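Flovham (household task collection)

Flovham is a collection of recorded household tasks performed by a two-armed robot in simulation. It is used to train learning systems that copy demonstrated behavior, a method usually called imitation learning. The project was started by Chia-jung Tu and Kartini Setiawan, and its first public version came out on 18th September with 238 recorded episodes. It has since grown to more than 1,000.

Background

Teaching a robot by example needs a lot of examples, and collecting them on real hardware is slow. Hands wear out, objects get lost, and every room has to be put back in order between attempts. Tu had been writing a small physics program named Curkum, and Setiawan suggested using it to build rooms that could be reset in a moment. The idea worked wonderfully well for early practice runs, and a person with a headset and a pair of tracked gloves could record several attempts in the time one had taken before.

Recording method

An operator sees the room from the robot's point of view and moves its arms and fingers directly. Curkum stores the joint positions, the position of every object and the rendered view at each step. Operators are asked to work at a natural pace and to keep going after a fumble, as recoveries are some of the most useful material a learner can get. 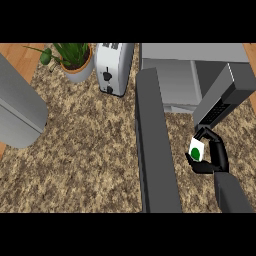 A simulated Flovham episode, with a white box marked with a green circle held in the robot's right-side hand.

Rooms are put together from a shared library of furniture, plants and appliances. Layouts are often deliberately odd, with a toaster or a microwave down on the rug, so that a learner can't lean on things always being in their usual places. There are 14 base rooms, and lighting and floor coverings can be changed in each one.

Labeling

Each episode gets a short written instruction and a mark for success or failure. Failed attempts are kept in a separate folder called Flilia. Setiawan has argued strongly for sharing them, and several student groups have used Flilia to train programs that spot a bad grasp early.

Later versions

A November update added 3 new rooms on top of the base set, along with finger contact data. The Thammasiri extension, still in progress, adds tasks in which one hand steadies an object while the other opens it.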